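Search this book Go

Chapter 6
A Morning at the Open Day

Before we come to any of the theory, I should like to take you along on a visit, because I have always found that a machine makes far more sense once you have stood beside it for a while (and preferably asked it to do something dull). The open day at Wirkar drew 79 of us, students mostly, with a few parents and one very patient grandfather, and we were led through in small parties by Renzo Sala, who had a lovely way of letting people stare for as long as they liked before he started talking.

The job at our table was tidying up. It sounds like nothing at all, doesn't it? You and I throw away an old pen without a moment's thought! But Renzo asked us to say the whole task out loud, as if to someone who had never done it, and we got into a dreadful muddle almost at once. Which hand goes first? How tightly do you hold a thing that is slim and smooth? Where exactly is the opening of a bin, and how far above it should you let go? Alfie Rowbotham, then in his first year, filled 4 pages of his notebook and still hadn't got as far as the lid.

Keep that muddle in mind as you read on. We shall come back to grasping in section 6.2, and to the business of using two hands together in 6.4, where the exercises are rather longer and you may want a friend and a pot of tea. 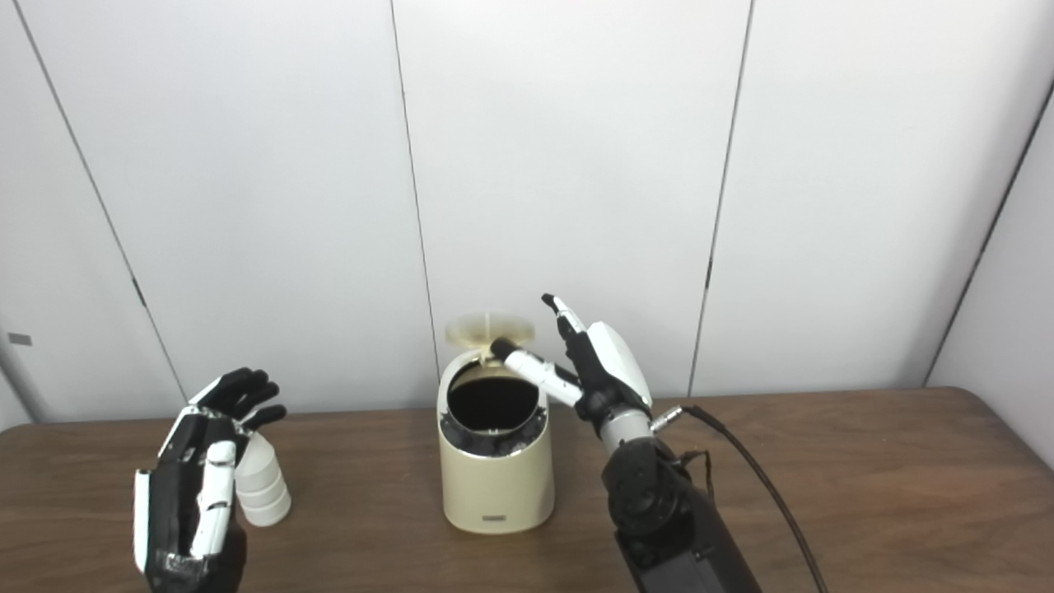
For now, try Renzo's game at your own kitchen table, with any small object you like, and write down every step before you move a finger.

Contact the publisher | Copyright Pokau | Back to top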